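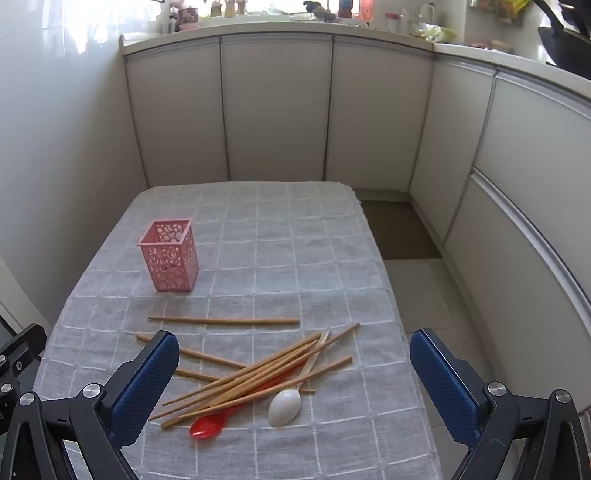 ## 4. Setting up the lesson diary

The Surasel diary holds your bookings, pupil records and mileage. Set it up before you take your first paid lesson.

1. Sign in and open **Settings > Instructor**.
2. Enter your badge number and its expiry date. The diary will not take bookings past that date.
3. Under **Working hours**, set a start and finish time for each day you teach.
4. Choose a lesson length. The default is one hour. Two-hour lessons take up two slots.
5. Set the gap between lessons. Allow more if you cover both Mornetti and Irnum.
6. Press **Save**, then **Publish**.

**Note:** Saved hours stay hidden from pupils until you press **Publish**.

### 4.1 Adding a pupil

1. Press **New pupil** and type the name as it appears on the provisional licence.
2. Add the pick-up address and a contact number.
3. Tick **Eyesight checked** once you have done the number plate check.
4. For block bookings, enter the hours paid for, up to a limit of 40.

**Caution:** Deleting a pupil also deletes their progress record. Use **Archive** for anyone who has passed or is taking a break.

Mileage reminders appear every 1,000 miles. To change this, see section 6.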